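Steamed Buns on the White Table
A small gallery by Habibur Patwary

I like buns for breakfast, and I like them also at four in the afternoon, so I have now a page for them. The pot is small and electric, the kind you can put on any table if there is a socket near. I bought it secondhand from Hacer Kaplan, who had used it for 13 months and then moved to a kitchen with a real stove. It came with the basket, the lid and no instructions, and I had to learn the times by myself.

For readers who are new on my pages: I wrote earlier about rice, and before that about soup in a thermos. Buns are easier than both. If you buy them ready and frozen, as I mostly do, the only work is to give them steam and to wait. 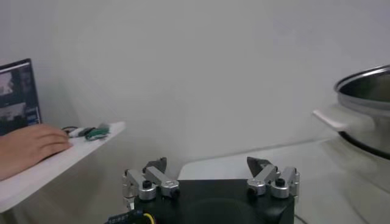 Choosing the pot was the long part. I wanted steel on the inside, because a plastic pot keeps the smell of the last dinner — my old one smelled of fish until the day I gave it away. I also wanted handles at the sides and not one long handle like a frying pan has. With a long handle I always catch my sleeve. I looked at two sellers, Trokex and Hesach, and both had only big pots for a family of six. So the secondhand one was a lucky thing for me, and it cost 20 dollars.

About the water. I fill to well under the basket, so that the bottoms of the buns do not sit in it when it boils. My first buns were like wet bread and I ate them with a spoon. Now I measure with the same cup every time. The rest of the cup I drink.

Frozen buns from the Chu shop go in directly from the bag and need 13 minutes after the water begins to boil. Fresh ones that I make myself need a little less. I do not open the lid in the middle to look, although I want to look.

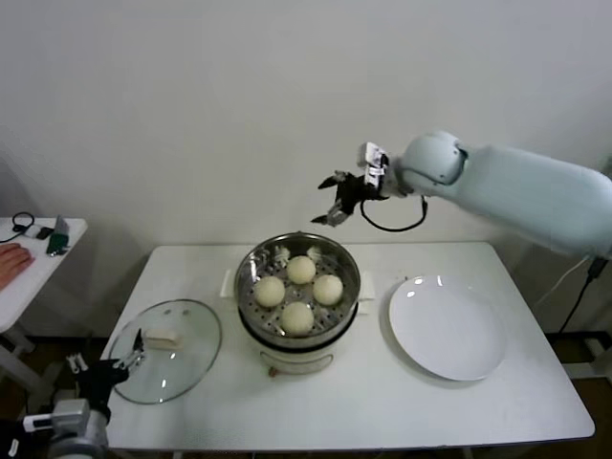 Four is the good number for this size. I tried with five, and they grew together into one large bun that I had to cut with scissors. Leave space on every side, also at the wall of the basket, where they like to stick. Some people put paper under each bun and some people brush oil on the metal. I have done both. The oil is quicker and the paper is cleaner, and I choose by my mood.

The lid I put flat on the table at the left side, always the same place. I am right-handed, so my right side must stay free for the plate. When you lift the lid, tilt it away from your face first. A lot of water sits on the glass after cooking, and if you turn it over the buns you will have small gray spots on the tops. They taste the same, but my mother would not serve them.

After this I wait two minutes. A bun that goes from strong steam into cold air at once becomes wrinkled, like a finger after a bath. 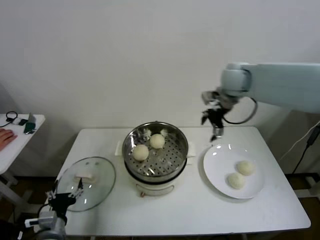 Two on the plate and two in the pot is how I usually serve. The ones in the basket stay warm for the second round, if the pot is switched off and the lid is back on. For the plate I take a plain one with some rim, so the sauce does not run. My sauce is soy sauce, black vinegar and a little sugar. Hacer eats hers with butter and honey, and I have stopped arguing about it.

A folded cloth under the pot is a good habit. Mine is a simple kitchen cloth, and it goes into the wash with the towels on Friday.

Cleaning is short. I soak the basket in warm water and push a soft brush over the holes, from the underside. The base must never go under water, only the damp sponge. For the white marks from hard water I use vinegar and leave it overnight.

My next page will be about fillings. I have red bean and cabbage ready, and the one with egg still needs work.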